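Search this site Enter keywords Go

Equipment review: the Foltier parallel gripper and wrist camera

Reviewed by the Firkgate Workshop for Applied Handling
4 November 2024

The Workshop was asked to advise on a replacement for the Dafis grippers fitted to its paired arms. The Dafis units have served well, but spare fingers have become hard to obtain. The Foltier set was taken on loan in July and fitted to one arm, with a Dafis unit kept on the other so that both could be judged on the same tasks. Both arms were driven from the Workshop's existing Braria controller.

Fitting was straightforward. The mounting plate supplied by Foltier matched the arm without an adaptor, and the cable is long enough to allow a full turn of the wrist with a little slack remaining. The written instructions are clear on wiring and poor on software. The section on setting the closing force refers to a menu that does not exist in the version supplied, and staff had to write to the maker for the correct steps. A reply was received the next morning.

The main trial was a handover: one arm holds a part, the second arm approaches and takes it, and the first lets go. Plastic gears were chosen for this work. They are light and stiff, and their fine teeth show up poor alignment at once, as a fingertip that meets the rim at the wrong angle will slide along it or turn the part. In all, 756 handovers were attempted over the loan period, divided equally between the two directions.

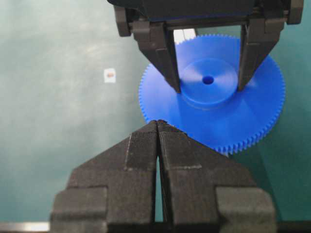
Results were good where the receiving fingers came in square to the face of the gear. The Foltier unit closed evenly and held the part without visible bending of the fingers. Results were less good where the approach was made from below and close to the rim. In that position there is very little room between the two sets of fingers, and a small error in the planned path is enough to bring them together. Most of the failed attempts were of this kind, and the fault lies as much with the path planning as with the gripper.

Force control is the strongest feature. The lowest setting will hold a thin part without marking it, and the steps between settings are small enough to be useful. The Dafis unit, by comparison, moves from a light hold to a firm one with little in between. It does, however, close more quickly, and for simple pick-and-place work that may matter more.

The wrist camera is a sound piece of equipment with one real weakness. Its view of the fingertips is close and steady, and staff found it easy to judge the final part of an approach. The difficulty is that the gripper's own fingers fill much of the lower view, so that anything directly behind them is hidden until the wrist is turned. Foltier offers a raised bracket at extra cost. The Workshop did not have one to test and can offer no opinion on it.

Two faults were recorded. The camera lost its connection twice during long sessions and had to be restarted from the controller — an irritation in testing, but a serious matter in unattended use. A fixing screw on the camera bracket also worked loose and was refitted with thread lock.

The Workshop recommends the Foltier gripper for handover and light assembly work, on condition that the camera connection fault is settled with the maker before purchase. Users whose work consists mainly of moving boxed goods will gain little from the change and should keep their present units. Prices should be requested directly, as the cost of replacement fingers was under review when the loan ended.

Contact the Workshop | © Firkgate Workshop for Applied Handling | Back to top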